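Review: Grultus soft finger pads, set of four
Posted Monday, June 5, 2023

Our club bought two sets of these pads in the fall for the cloth handling event at the Gukstead student meet. We meet in a shared lab at school and have two black arms to work with. The task the team picked is sorting things on a tabletop: picking up cloths, putting small items in pouches, clearing cables out of the way. The pads that came with the grippers were hard and flat, and thin fabric slid right out of them.

The Grultus pads are thick and rounded at the end. A set costs 50 dollars. Mounting takes 15 minutes if the old pads come off cleanly. Ours did on one gripper. On the other the glue had to be scraped, and that was most of an evening. The screws in the bag are a little long, and two of them had to be swapped for shorter ones from our own drawer.

Cloth is where they are worth the money. Students set the arm to come straight down, press with the fingers slightly apart, and then close. The pad grips the fabric and folds it up between the fingers. With the old pads the height had to be set again for every cloth, and now one setting covers most of what we use. The program still needs to know where the cloth ends and the next object begins — the pads do nothing about that.

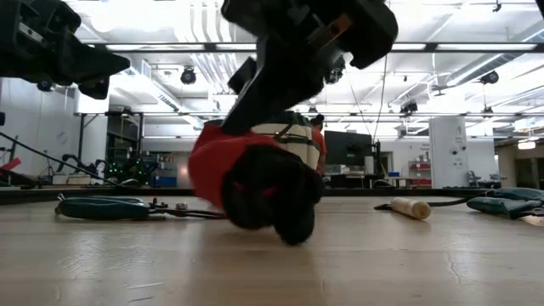

Garard students ran the same pads for a season and reported that the grip falls off once the surface picks up lint, so they wipe them down before every run and keep a spare set for meet day.

We saw the same thing, though later than they did. After 200 runs one pad had a shiny spot near the tip and was dropping the thinnest cloth. Wiping it with a damp rag brought back some of the grip. We replaced it anyway before the meet.

Zippered pouches are mixed. The arm can lift one by the body, but the pads are too wide to take hold of a zipper pull, and the students gave up on that part of the routine. Cables are worse. A thin one rolls along the curve of the pad and ends up beside the finger. A club that mainly handles cables should look at the narrow Tautahi pads, which we borrowed for a weekend and liked for that job only.

The instructions are one sheet with small drawings. They leave out how tight the screws should be, and a student cracked a backing plate by going too far. Grultus sent a new one in August without charging us, but it took most of the month.

Rating: 4 out of 5 for cloth, lower for anything thin. We plan to order another set before next season.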